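Koltomby stacking crates, grey, open top. Page last touched 16 November 2025, prices still the old ones until I get the new list through.

## What it is

Plain stacking crate. No lid, no wheels, no clips to snap off. You put things in it, you put another one on top, you carry on. We took these on after the folding ones kept folding when they weren't meant to.

Made by Grulmont, sold in this country by Rothe. We buy by the pallet and break it up, so you can have two or you can have 50. Code on the box is K-781, code on the invoice is something else, don't worry about it.

## Sizes

- **Small** – for fixings, jars, paperwork, the odds and ends
- **Medium** – the one most people want
- **Deep** – same footprint as the medium, more height. Heavy when full, please think before filling it with books

Medium and deep stack on each other. Small only stacks on small. Gets asked every week.

## What people use them for

Allotment stuff, mainly. Potatoes, onions, pots in winter. Also school kit rooms, a bakery that has the deep ones for bagged flour, a choir that keeps its folders in the small ones. Had one customer grow salad in a row of them on a flat roof, drilled holes in the bottom himself. Drilling is fine but we won't take it back afterwards, obvously.

Not for storing anything hot. Not for fuel or solvents. Not a step. People will stand on an upturned crate whatever you write, but it's not a step.

## Second-hand ones

We also sell returned crates from hire. Cheaper, same sizes, marks and scrapes inside and out. Graded like this:

| Grade | What to expect |
|---|---|
| A | Light marks, clean |
| B | Scuffs and scratches, all sound |
| C | Ugly. Sheds, gardens, rubble |

No picking individual crates within a grade, we just don't have the hands for it. Say in the notes if they're going somewhere on show and we'll try and be kind. 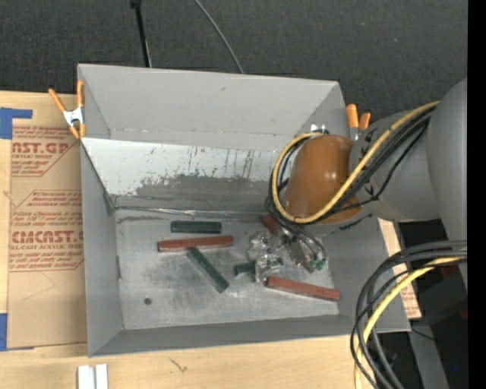

**Hevumgate Supplies – Crates & Storage Department**

## Cleaning

Warm water, washing-up liquid, soft brush. Corners want a bit of patience. Rinse, turn upside down, leave overnight. Don't stack them wet or they stick together and you will be there with a mallet.

Pressure washer okay on a wide spray. Keep it back from the rim. No bleach neat from the bottle, it leaves a chalky look and that doesn't come off.

Sticky labels: warm them with a hairdryer, peel slowly, finish off with cooking oil on a rag, then wash again. Works on most. The silver hire labels are a pain and we've given up, if yours has one it has one.

## Hire

Minimum hire is a week. House moves, stock takes, fetes. Up to 1,000 crates at a time if you give us notice, fewer in December when everybody wants them at once. Deposit comes back when the crates do. Lost ones charged at the new price, broken ones at half.

Bring them back empty please. Last time it was half a set of encyclopedias and a kettle.

## Delivery and collection

Local van goes out most mornings. Kerbside only, driver is on his own and can't do stairs. Anything under ten crates is cheaper to collect, they'll go in a normal hatchback if you nest them and put the seats down.

Collection from the side gate, not the front. Ring the bell and wait a minute, it's a long yard. Bring the order number or at least the name it's under.

Pallet orders come direct from Rothe and take longer. We get told the date the day before, so you get told the date the day before.

## Returns

Unused, 30 days, you pay the carriage. Faulty, we collect. Send a photo first if a rim is cracked, saves everyone a trip. Hire returns are a separate form, ask at the desk.

## Stock

Medium: plenty. Deep: low, more on the way. Small: waiting on Grulmont, no date yet. Grade C is first come first served and dosen't get reserved.

Green and blue are discontinued. We've a few blue mediums left at the back, ask.

## Questions

Malte Rathjen does trade accounts and anything over a pallet. Everyone else ring the counter, email gets looked at in the afternoon. Lids are coming, seperate page when they do.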